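Nosteo Home & Shop Notes
Posted 20 September 2018

CAN A MACHINE DO IT YET? Bags, zippers and other soft stuff

Same question keeps coming in to the tips page. Should I wait to buy one, can it do my laundry, will it pack the kids' stuff. Short answer no. Longer answer, depends on the chore, and a few of the tips we use in the shop at Rundurberg are worth stealing whether you own a machine or not.

Hard stuff first. Boxes, jars, bolts in a tray, parts all the same size. Fine. Machines have been good at that for ages. Same spot every time, same shape every time. If your chore looks like that, a machine can probably do it, and you could proably do it faster by lining things up the same way before you start.

Floors. OK. Pick up the cords first. Socks too.

Dishes. Half. The dishwasher washes, you still load and unload. Loading is the hard bit.

Soft stuff. This is where it gets slow. A bag sags. A strap slides off to the side. The zipper pull goes wherever it wants. You do it without looking, one hand pinches the fabric, other hand pulls. Try it one-handed some time and see how far you get. That's why the machines for this kind of job mostly come with 2 arms.

Bag work, two arms, one small navy bag:

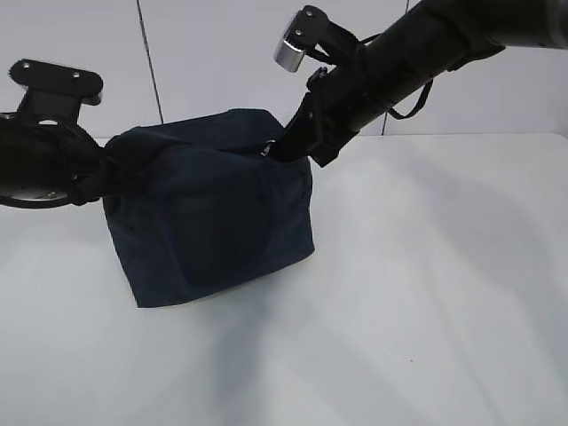
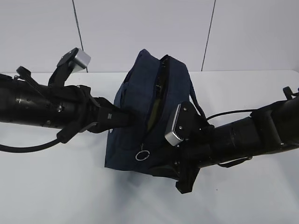
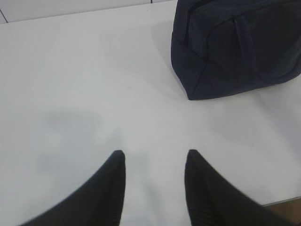
Cordeiro wrote in after the February page to say we were too kind to the machines. Her bench does canvas repairs, 80 bags in a busy week, and she figures a machine that needs a clear white table and one bag at a time would be in her way till lunch. She'd take one tomorrow if it only held things, she says. Just hold the bag open and stay put.

Fair. Holding is a real job. Half of shop work is holding.

So, tips. These work for people and as far as we can tell they are the same things that help a machine.

Clear the surface. All of it. One item at a time, then the next.

Plain background. Dark bag on a light table, light bag on a dark towel. You'll find the zipper quicker, specially in bad light.

Put a ring on every zipper pull. Split ring, loop of cord, paper clip if that's what's in the drawer. Easier to grab with gloves on or stiff fingers.

Hold near the zipper end, not the middle of the bag. Pull along the teeth, not up. If it sticks, back up an inch and go again. Pencil lead on metal teeth. Bar soap on plastic, go easy.

Stuff a floppy bag with a hand towel before you work on it. Stands up by itself, seams lie straight, stitching goes quicker.

Straps: clip them down. Clothespin is fine. A loose strap gets into everything, sewing machine foot included.

Turn the lining out to shake crumbs. Wipe, air it open, dont zip it damp.

What about buying? We priced a pair of small arms from Nistard for the shop, then put the folder back in the drawer. Not for the money so much. Someone has to set it up and someone has to stand by it, and that someone would be whoever is meant to be doing the repairs. If you do 1000 of the same thing, different story, go ask. If you do nine different things before coffee, keep your hands.

Chores we'd hand over now: floors, lawn, counting screws. Chores we wouldn't: fitted sheets, anything with a drawstring, school bags on a Sunday night.

More on zippers in tip 209, including how to get a slider back on when its come off one side. Fitted sheets next time, by hand.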